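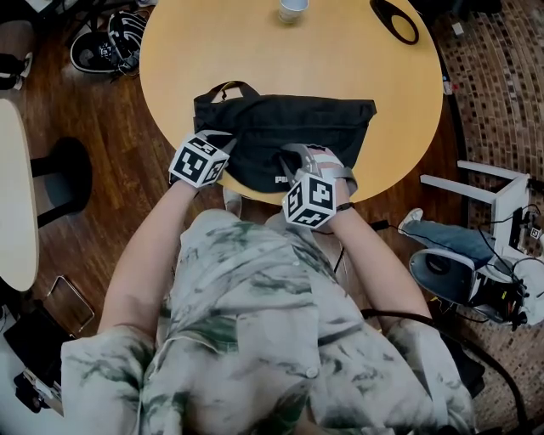 Home | News | What's On | Library of Things | Contact

Folding and storing your cloth bags

Print this page | E-mail this page

The bag shelf at the Koskela Street centre was cleared out in October, and it took most of an afternoon. Over 3000 items went out on loan last year, and nearly all of them left in a cloth bag of one kind or another. The bags come back, which is good, but they come back stuffed inside each other, with receipts and the odd mandarin at the bottom. Marjatta Kauppinen, who looks after the shelf, has asked for the folding method to be printed again.

It works for any flat tote with two handles. Black ones, calico ones and the free ones from shops all fold the same way.

Empty the bag first. Turn it upside down over the sink or a bin and run your hand along the bottom seam. Sand and crumbs collect in the corners and no amount of shaking will shift them, so pull the corners out with your fingers.

Lay the bag flat on a table with the opening away from you. A kitchen table is the right height for most people. The couch is not, as the cloth sinks and you end up with a crooked fold. Press from the middle out to the sides with flat hands. If it is badly creased, a warm iron on the inside will help, but keep the iron off any printing. The lettering on some of ours has gone tacky from ironing and now sticks to the bag on top.

Tuck both handles down over the body of the bag. Fold one side in by a third, then the other side over it, so that you have a long strip. Fold the strip up from the bottom, twice for a small bag and three times for a large one. The last fold goes inside the top opening, which makes a pocket and holds the whole thing shut. A rubber band also works but they perish in the cupboard over summer.

Bags with a stiff base will not do this. Store those standing up like books.

Washing: calico can go in a warm wash. Dark bags should be washed cold and inside out, on their own the first time. Nadja Kaufmann put a new black one through with her tea towels and we have had the grey tea towels at the centre ever since. Hang bags by the bottom seam, not the handles – wet cloth is heavy and the stitching at the handles is the first thing to go.

If a handle does come away, please don't throw the bag out. Put it in the mending tub inside the side door. A box of stitching about the width of the handle, with a cross through it, will hold a full load of groceries. Use polyester thread. Cotton rots.

We are keeping 12 large bags aside for the heavier loan items, such as the Druta bread maker. These have a red stitch on the hem. Please return them with the item and don't swap them for one of your own, even a better one.

Spare bags in good order can go to the Relteo food pantry, which accepts them folded, any colour, any logo. They would rather not have the insulated type.

The next newsletter will cover jars and lids.

Daithí Breathnach
November 26, 2023

Comments (4)

Kaisu Hakala
I have been rolling mine for years and they come undone in the boot every time. Tried the pocket fold last night and it held. Does it work with the long-handled ones?

Daithí Breathnach
Yes Kaisu, just double the handles back on themselves before you fold the sides in.

Tarek Twal
Is the mending tub the blue one or the one with the lid? I left two bags in the blue one and I think that might be the umbrellas.

Marjatta Kauppinen
Blue is umbrellas. I have moved your bags across, Tarek. One only needed a couple of stitches and is back on the shelf.

Print this page | E-mail this page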